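Gripper Comparison in Simulated Kitchens: Data Card

Version 6
Maintainer: Damián Bermúdez
Status: released, no further episodes planned

Summary

This dataset records a comparison of three gripper models, Arkura, Flimix and Romon, mounted in turn on the same simulated arm and operated in rendered domestic kitchens. It was assembled to help laboratories choose an end effector before committing to a hardware purchase. All episodes are simulated. No physical trials are included, and results should not be cited as evidence of real-world performance.

Contents

The release contains 800 episodes. Each episode comprises a colour video from a fixed virtual viewpoint, joint positions, gripper opening, commanded and measured end-effector pose, and a written task instruction. Of these, 268 were carried out under teleoperation. The remainder were generated by the Nakajima motion planner and screened by a human reviewer.

Tasks are limited to small appliances and their controls: approaching a kettle by its handle, operating a switch, pressing a toaster lever, and pulling a drawer or dishwasher handle. Pouring is excluded, as the simulator does not model liquids.

Comparison protocol

Each gripper was assigned the same starting poses, kitchen layouts and time limits. Controller gains were tuned once for the arm and were not adjusted between grippers. Reviewers should note that this choice favours lighter models. The alternative, tuning separately for each gripper, was tried in an earlier version and made the results difficult to interpret.

An episode is labelled a success only if the target reaches its goal state and the arm then withdraws without contact. Episodes in which the gripper touched a neighbouring object are labelled separately and retained.

Known limitations

Contact friction is uniform across all surfaces, including metal and stone. Handle grasps therefore appear more stable than they are likely to be in practice. Window panes are rendered as flat grey and provide no natural variation in lighting. More than 70 Romon episodes contain brief finger interpenetration at closure; these are flagged in the metadata and should be removed for any study of contact forces.

Left-handed layouts are under-represented. Users training a policy on this data are advised to report results by layout as well as by gripper.

Licence and access

The data may be used for non-commercial research with attribution. Requests for commercial licences, and corrections to episode labels, should be directed to the maintainer. Please quote the episode number and release version in all correspondence.

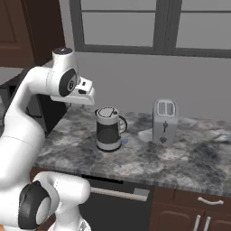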